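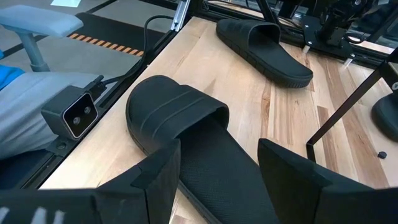

Wrist view, the two black sandals on the table.

1/8/20

Back at the bench after the holidays, and I spent the whole day on the house rules, which I had been promising Justinas since October. He wants them down to one sheet that a new person can read standing up. I got it to a page and a half, and I'm rather proud of that, because the old Amham version ran to 16 pages and I don't believe anyone ever got past the part about gloves.

We did sandals all afternoon, so the sandals ended up steering the writing. My first rule is that a pair gets set down apart, never touching, and never both pointing square to the table. The second is that the fingers come in on either side and you stop and look at the gap before you close. I know it feels slow! I was the worst offender in the fall, closing the moment I thought I was near enough, and then wondering why Strazds sent back so many of my runs with a polite little note.

Then the floor. Justinas and I went back and forth over the striping for most of lunch (he had soup, I had the last of the Christmas ham, which is getting to be a duty). He would like nobody's foot over the orange and black while the arm is live, full stop. I said that's fine on paper, but the chair lives right next to the table, and a rule people break by sitting down is a rule that teaches them to ignore the other ones. We settled on this: chair beside the table is all right, hands in your lap, and anyone who wants to reach in says "hands" out loud and waits to hear it said back. He wrote it down in his small square writing and I could tell he liked it more than he let on.

The cable rule stayed as it was. Look at the camera cable before every session, behind the rail too, and leave slack in the loop. Ustevine has the same line in theirs, nearly word for word, so one of us must have borrowed it from the other years ago.

What I couldn't settle is the number. Stultlow asks for 300 good runs on each object before we change it, and Justinas thinks we should be allowed to stop at 297 if the last few are only tired people repeating themselves. I lean his way, but I don't like a standard with a soft edge, so I left a blank and a pencil question mark.

Home late, feet cold, leftover ham again. Must ask tomorrow whether the sheet goes on the wall or by the stop button.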